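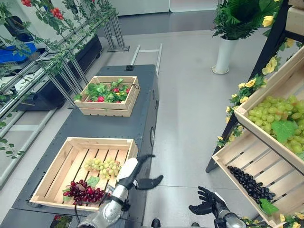
I only ever buy what I'm going to eat by tomorrow, one shopper in Kotian told me, and then she laughed and admitted that the pears in her kitchen had been there for a fortnight. I heard some version of this so often that I gave up writing it down in full and just put "pears" in the margin of my notebook. It makes a fair start to the results, all the same, as the gap between what people say they do with fruit and what they write down in a diary is really the whole of this section.

Previous Next Abstract Methods Results Discussion References Cite this paper

4.2 What happened to the fruit

To recap quickly for anyone who has skipped the methods (I would have done): 73 households in Kotian and Dravside kept a kitchen diary for 11 weeks, starting in October. Every time fruit came into the house, somebody wrote down what it was, where it came from and what they meant to do with it. Every time fruit left, whether eaten, cooked, given away or thrown out, that went in too. After I had taken out the entries I couldn't read, and one lovely but useless run of recipes for damson cheese, I was left with 700 purchases I could follow from the shop to the end.

I had expected the size of the shop to matter most. My hunch was that a big weekly shop would mean more waste, and that people who popped out every other day would eat nearly everything. The diaries only half agree with me. Little-and-often shoppers did throw away less soft fruit, but they were dreadful with apples! Apples bought two or three at a time seemed to get forgotten behind the last lot, and several diaries show a household buying more on the very day it binned the old ones.

Display turned out to be more interesting than I'd allowed for. The way fruit is set out when you buy it (open boxes and slatted crates of the general sort in Figure 3, or sealed tubs and bags) came up again and again in the notes, even though I hadn't asked for it. People remembered choosing. If they had picked a piece out by hand they often wrote down why, and that little note nearly always went with the fruit being eaten. Bagged fruit got a single word, usually "fruit". I wouldn't want to hang too much on this, as the people who enjoy choosing a plum may simply be the people who enjoy plums.

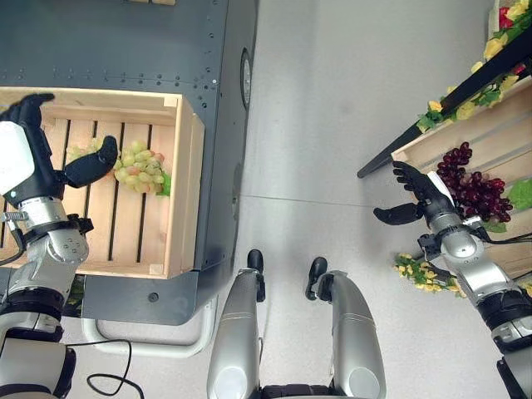 Does choosing by hand mean that less gets thrown out? In Kotian it went that way for grapes and berries, and in Dravside I couldn't see any difference at all.

Figure 3. Slatted wooden crates, one with a bunch of dark red grapes, the other with a bunch of pale green grapes.

I've puzzled over the Dravside result quite a bit. The town lost its covered market a few years before the study, and most of the diary keepers there do their shopping at the one big shop on the Alivora road, where choosing by hand mostly means choosing between bags. So my two groups may not have been doing the same thing when they ticked the same box on my form. That's my fault for writing a vague form, and I've changed the wording for the follow-up with the Baditeo allotment society.

Grapes need a word of their own. They were the fruit most often eaten without being written down, and I know this only through the diaries where one person wrote "grapes, in fridge, full bag" and another added underneath, in different ink, "no". Where the two accounts clashed I used the later one. I tried it the other way round as well and the pattern for grapes got weaker, though it still leaned the same way, so please read that part of Table 5 kindly.

The fruit bowl itself comes next, along with the question of whether keeping it on the table or the worktop made any odds.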